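Soft goods, hard counters: the Zornatano two-arm kit

The Zornatano kit from Ardeleanu ships in three crates and takes up less floor than a dishwasher. Two arms, two grippers, a head camera, a small camera at each wrist, and a control box with a single emergency stop. The lease is $3,426 a month on a one-year term, service visits included. We ran it for most of May in a rented kitchen in Cimstead.

The spec sheet covers rigid objects well. Bowls, bottles and lidded jars all fall inside the stated grip range, and the software handles them with its stock routines. Thin, clear, flexible material is a separate option, sold as the film module. It matters to anyone who wants packaging cleared from a work surface. Clear plastic gives depth cameras very little to measure, and its shape changes with each contact.

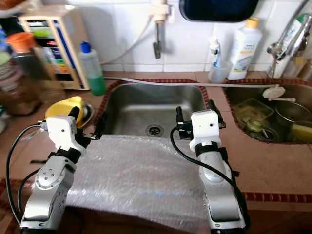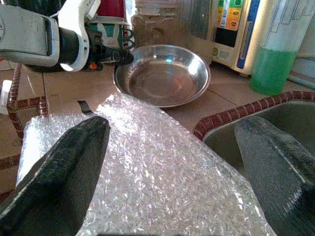 Disside Product Desk | Home and Light Industrial

Bubble wrap was our main test material for the module. We logged 501 grasp attempts on a tiled counter with two steel sinks, with the sheet placed differently each time: folded, flat, or hanging over the front edge. The arms closed on the sheet and held it in 219 of them. Most misses came in direct sun, when glare off the plastic pulled the grasp point to one side. Closing the blinds helped more than any setting we changed.

Cycle time is slow. The module plans a grasp, closes, checks motor current, and reopens if the reading is low — a full retry takes 23 seconds. The retry limit can be raised in the settings menu, but the default is sensible.

Wrist cameras did most of the useful work at close range. The head view is better for choosing which arm should go first. Operators can show either feed full screen, though switching between them takes two menu levels and should take one.

Cable routing needs attention. The wrist cables have enough slack to loop outward, and we had to lower the speed limit near tall bottles. Ardeleanu sells a clip set separately.

For bowls and bottles, the base kit is ready to use. The film module is priced as a finished product and performs like a beta release. Buyers with mostly soft packaging should ask for a trial on their own counter, in their own light, before signing the lease.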